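5 min read

Ralter Bench Pair: two-arm assembly cell for small parts

The Ralter Bench Pair is a tabletop cell with two light robot arms, a camera on each wrist, a controller and a power supply. It is sold to workshops, colleges and small manufacturers who want to try robot assembly on parts that fit in one hand, and who have to justify the spend before they order. This page covers what is in the box, what isn't, and what to allow for in the first year.

Price

The Bench Pair costs £2,789 excluding VAT. Delivery to mainland addresses is included. Lead time is 29 working days from receipt of a purchase order. We quote the same figure to everyone and there is no education discount, though we do accept staged payment from public bodies: half with the order, half on delivery.

What you get

Two arms with clamps and mounting screws
Two wrist cameras with printed brackets
One set of gripper fingers per arm, plus one spare set
Controller, power supply and mains lead
All arm and camera cables, with sleeving
Iturra software licence for 3 years, for one cell
Printed setup guide and a parts diagram

What you need to supply

A computer. The minimum specification is in the setup guide, which we will send before you order if you ask. A machine bought for ordinary office work will run the arms but may be slow with both cameras on. If you are buying new, put the computer in the same budget request, or you may find the cell sitting in its box while a second request goes through.

A bench. It must be rigid and must not rock. Folding tables are not suitable. Leave room behind the arms for the cables, and allow a clear area at the sides that people will not walk through while the arms are powered.

Lighting. Normal room lighting is enough for most jobs. Avoid a bench directly beside a window, where the light changes through the day and shiny parts are harder for the cameras to pick out.

Your own parts and fixtures. We do not supply workpieces. Most buyers make a simple base plate or have one cut locally.

Choosing the fingers

The standard fingers suit parts with flat or gently curved sides. For thin, very small or oily parts, look at the Fovon finger range, which fits the same mount. Finger sets are changed with a hex key and do not need a new wrist. After a change, run the short calibration routine in Iturra before going back to work.

Do not use the fingers as a press. The arms are light, and they will stall or lose position if asked to force a tight fit. If your job has an interference fit, plan to have the arms place the part and use a separate press for the final push.

Running costs

Fingers wear and should be treated as a consumable. One replacement set per arm each year is a sensible starting figure for a cell used most days. Cables are the other regular item. They flex every time an arm moves and will fail sooner if they are pulled tight or left to rub on the bench edge. We keep both in stock.

The software licence can be renewed at the end of its term or allowed to lapse. A lapsed licence still runs saved jobs, but you cannot create new ones and you will not receive updates.

The warranty is 2 years on arms and controller, return to base. Fingers, printed brackets and cables are not covered. Keep the original packaging if you have somewhere to put it, as arms returned loose in a carton are often damaged in transit.

Planning a first job

We suggest starting with a job that has few parts, a clear order of assembly and some tolerance for error. Fitting a part onto a fixed pin is a good first choice. Avoid anything with springs, soft seals or loose wiring until your staff are used to the cell.
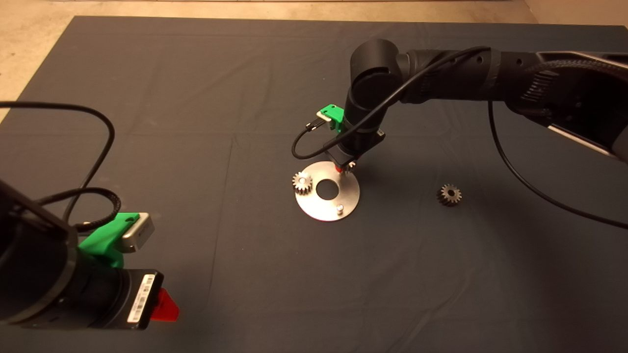

Gear work is the most common reason buyers give when they ask us for a quotation, and it shows fairly well what you need to budget for beyond the arms. The fixture can be very simple. A round stainless steel plate with a short upright pin near its rim gives the cell something definite to work to, and two spur gears of similar size are enough parts to start with. A plain dark cloth under the work keeps the background simple for the wrist cameras. Allow some staff time as well, as the first few days usually go on positions and camera settings.

If you intend to buy more than one cell, we recommend running the first for a month before ordering the rest. Bench layout and finger choice often change in that time.

Bench Pair or Geltavance cell?

The Geltavance cell is our larger, enclosed system. It has guarding, heavier arms and a fixed base, and it needs a floor position of its own. Choose it if your parts are heavy, if the cell must run unattended, or if your site rules require full enclosure. The Bench Pair is intended for supervised use on an open bench, and your own risk assessment should say so. The two systems use the same software, but jobs have to be set up again when moved from one to the other.

Ordering

Send a purchase order or ask for a written quotation, which we hold for the rest of the calendar month. Please state your delivery address, mains plug type and whether you want additional fingers or cables with the order. The office closes for stocktaking in the last week of July and orders received then are entered the following week.

Questions about sizing, fixtures or whether a part is suitable should go to Graciela Cabral in sales. A sketch with dimensions is usually enough for a first answer. Sample parts can be posted to us by arrangement.

Contact Ralter sales | © Ralter. All rights reserved. | Back to top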